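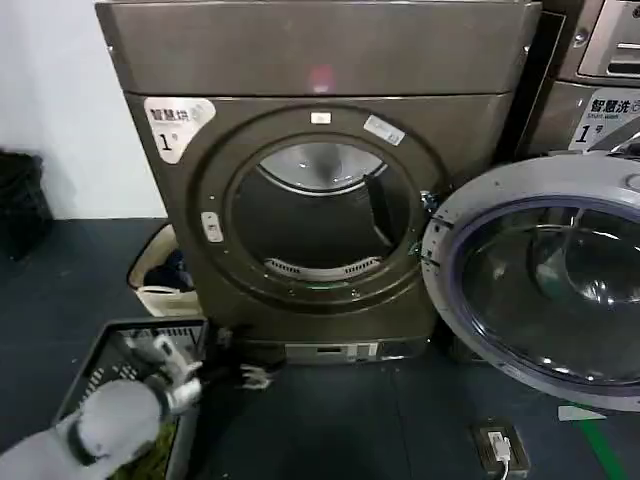 4. Care of bedding and household linen

This section applies to all bedding, towels and table linen issued to residents of Grabowska House. It covers sorting, washing, drying, storage and return, and should be read together with Section 3 (Moving in). Residents may wash issued linen themselves or hand it in at the linen store. Those who use a tumble dryer should clear the lint filter before each load; on a dryer like the bronze-grey one shown, the filter grille is the slotted strip near the bottom of the round drum opening. Linen that has been damaged should be reported and must not be mended by the resident.

4.1 The linen issue

Each resident receives a set of linen in a cotton bag on the day of arrival. The bag carries a cloth tag with the room number, and the same number is written on the linen card. The card is signed by the resident and kept by the linen store.

1. Open the bag and lay the contents out on the bed.
2. Compare the contents with the list on the linen card.
3. Check each piece for stains, tears and loose hems.
4. Note any fault in the space provided on the card.
5. Return the signed card to the linen store by 21:00 on the day of arrival.

Note: A fault which is not entered on the card will be treated as having arisen during the stay.

Wool blankets and mattress covers are not part of the personal issue. They belong to the room and should remain there when the resident leaves.

4.2 Sorting

Sort linen before it is placed in any machine. The care label is sewn into the lower left-hand seam of sheets and duvet covers and into the inside flap of pillowcases. Where the label has worn away, wash the item at 40 °C and ask the linen store to replace the label at the next exchange.

1. Separate whites from coloured items. Tea towels with a coloured border count as whites.
2. Put towels in a load of their own.
3. Close the buttons on duvet covers and turn the covers inside out.
4. Shake out each item and empty any pockets in dressing gowns.
5. Treat stains as described in 4.3.

Caution: Wool blankets must never be machine washed. Hand them in at the linen store, folded, with the room number on a slip of paper.

4.3 Stains

Most stains on cotton will come out if they are treated on the same day. Rinse the mark in cold water, working from the back of the cloth. Rub in a little plain soap and leave for ten minutes before washing.

Blood, egg and milk: use cold water only. Warm water sets these marks.

Tea, coffee and fruit: rinse well, then soak in the white basin provided on each landing. Basins must be emptied and wiped after use.

Candle wax: allow the wax to harden and lift it off with the back of a spoon. Do not use an iron.

Ink and hair dye: do not treat. Place the item in a separate bag and hand it in.

Caution: Chlorine bleach is not permitted on any issued linen, including whites. The coloured thread in the room tags runs when bleached and will mark the rest of the load.

4.4 Washing

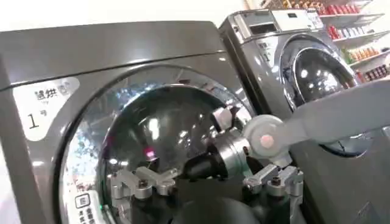 1. Load items one at a time and loosely. A hand should fit between the top of the load and the top of the drum.
2. Add detergent in the amount stated on the packet for medium-hard water. Residents with sensitive skin may ask for unscented powder.
3. Select 60 °C for white sheets, pillowcases and towels, or 40 °C for coloured items.
4. Do not use fabric softener on towels.
5. Remove the load promptly when the programme ends.

Items left in a machine may be moved to the table by the next user. The House accepts no responsibility for personal clothing that has been mixed with issued linen.

4.5 Drying

Sheets and pillowcases may be dried on the lines in the rear courtyard or in a tumble dryer. The courtyard lines are available from April until October, in daylight hours. Pegs are kept in the box beside the door.

1. Shake each sheet well and fold it once over the line, hem to hem.
2. Peg at the corners and at the centre.
3. Take linen in before dusk.
4. When using a dryer, choose the medium heat setting for sheets and the high setting for towels.
5. Clear the filter again when the load has finished and put the lint in the bin.

Caution: Do not tumble dry mattress covers. The backing will crack.

Note: Linen must be completely dry before it is folded. Particular care is needed with the seams of duvet covers and the corners of fitted sheets.

4.6 Folding and storage

Fold sheets in half lengthways twice, then in three. Towels are folded in half and then in three, so that they fit the shelf. Store linen on the upper shelf of the wardrobe, away from outside walls. Shoes, food and toiletries must not be kept on the same shelf.

Cedar blocks may be used. Mothballs are not permitted in any room.

4.7 Exchange and return

Linen may be exchanged for a fresh set every Wednesday at the linen store, Room 19, on the ground floor. Exchange is made piece for piece. A resident who brings a sheet and no pillowcases will be given a sheet only.

On final departure:

1. Strip the bed and leave the mattress cover in place.
2. Place all issued linen, washed or unwashed, in the cotton bag.
3. Fold the wool blanket and leave it at the foot of the bed.
4. Take the bag to Room 19 and collect the linen card, stamped as returned.
5. Present the stamped card at the front office when handing in the key.

Missing items are charged at the rate displayed in the linen store. In August the store closes for stocktaking, and departing residents should leave the bag at the front office instead.

4.8 Enquiries

Questions about linen, care labels or damaged items should be addressed to Jadwiga Baran, Linen Store, internal extension 168. Requests for hypoallergenic bedding should be made in writing to Ylva Hovland at the front office before arrival.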